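3.2 Kit de préhension évalué

L'évaluation porte sur le kit Devell, une poignée instrumentée tenue à la main et vendue par Grerkolwood pour l'enregistrement de démonstrations de manipulation. Il comprend la poignée, deux doigts interchangeables, une caméra embarquée et le logiciel d'export Lindsay. Nous avons utilisé la version livrée en juillet, sans modification mécanique. Le montage initial a demandé 26 minutes, réglage de la caméra compris.

Les essais ont été menés au laboratoire de Trarerness sur des plans de travail horizontaux. Chaque opérateur approchait la poignée de la surface, doigts ouverts, puis marquait un arrêt avant la saisie. Cette phase d'approche nous intéresse particulièrement – c'est là que l'estimation de pose dépend le plus de la texture du support. La figure 4 en donne une vue sur bois clair.

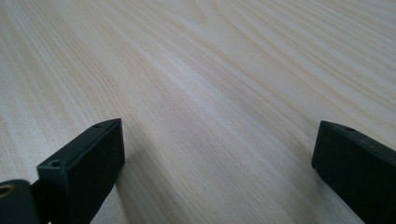
Figure 4. Vue de la caméra embarquée au-dessus d'un plan en bois clair, doigts écartés, sans objet entre eux.

Sur ce type de support, le veinage reste lisible entre les deux doigts et jusque dans la partie haute de l'image, malgré une bande plus claire due au reflet. Les doigts noirs se détachent bien du fond, ce qui simplifie leur masquage avant le calcul des points d'intérêt.

Sur 171 séquences enregistrées, 58 ont dû être recalées à la main après l'export. Le défaut vient le plus souvent d'une approche trop rasante, pour laquelle la partie éloignée du plan perd en netteté. La notice de Lindsay ne fixe aucun angle minimal ; une valeur indicative serait utile aux nouveaux utilisateurs. Le remplacement d'un doigt prend environ 4 minutes et impose de refaire l'étalonnage de l'ouverture – opération que le logiciel ne propose pas automatiquement.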